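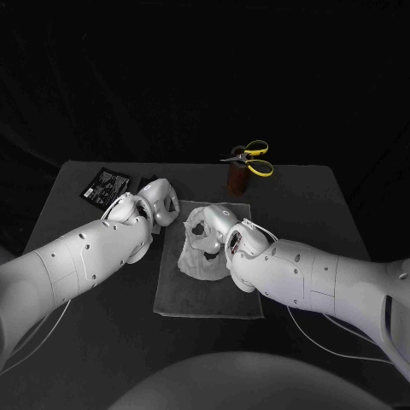

Speaker notes, teleoperated demonstrations on the two-arm cell
Jorkska workshop, 19 Oct 2022
Speaker: Haf Prosser. Slides by Yuzhen Jiang.

Slide 1. Opening
Say who we are and what the talk covers: how we record cloth tasks by remote control, how we review them, and what we throw out. Training is covered by Chenxi Fu after the break. If people ask about network design now, send them to that session.
Keep this under two minutes.

Slide 2. Setup
Two arms, one operator, head view plus joint readings. The operator sees the head view and nothing else. We tried letting operators look at the table directly and dropped it. They used depth cues that never reach the recording, and the policy could not copy what it could not see.
The table is grey and the backdrop is black. White cloth separates well from both. A grey towel on the same table does not, and edge detection on the towel is poor. Admit this before someone asks.

Slide 3. Why cloth
A rigid part has a pose. A crumpled cloth has no pose worth writing down, so scripted motion fails early. Demonstration gets around this by giving the policy many examples of where to press and where to pinch.
Point out the right gripper pushed into the white cloth while the left one stays clear of it. Contact with one hand and a free second hand is a common state in our data, and the log must keep both arms even when only one is touching something.
Do not go into fabric models. Meifang Hou has backup slides if the chair wants them.

Slide 4. Hand guiding against remote control
Hand guiding: the teacher moves the arms directly. Good feel for contact, short training time for the teacher. The teacher's own hands and sleeves end up in the view.
Remote control: clean view, slower motion, weak sense of force. New operators press too hard into the table for the first session or so.
We use hand guiding to set joint limits and rest positions. All recorded episodes are by remote control.

Slide 5. Episode rules
One episode is one attempt. No restarts inside an episode.
Start with both grippers open and away from the cloth.
Objects at the back of the table stay in place. The scissors, the brown container and the black packet are clutter for this task. The operator should not touch them. An episode where an arm hits one is kept and tagged.
Pauses longer than two seconds are trimmed at review.

Slide 6. Numbers
24 episodes in the July pilot, 23 kept. The rejected one had a clock offset between the left and right arm logs. Tyyne Hämäläinen found it by plotting gripper commands against the video.
Explain that the offset check now runs at save time.

Slide 7. Open problems
Cables under the arms can drag on the table at low wrist heights.
Operators differ in style, and the policy averages them badly. Zulletti is testing operator labels.
No force signal in the log yet.

Slide 8. Questions
Likely: cost per episode. Refer to the Cendville report.
Likely: will this work on thicker fabric. Not tested.
Leave slide 5 on the screen during questions.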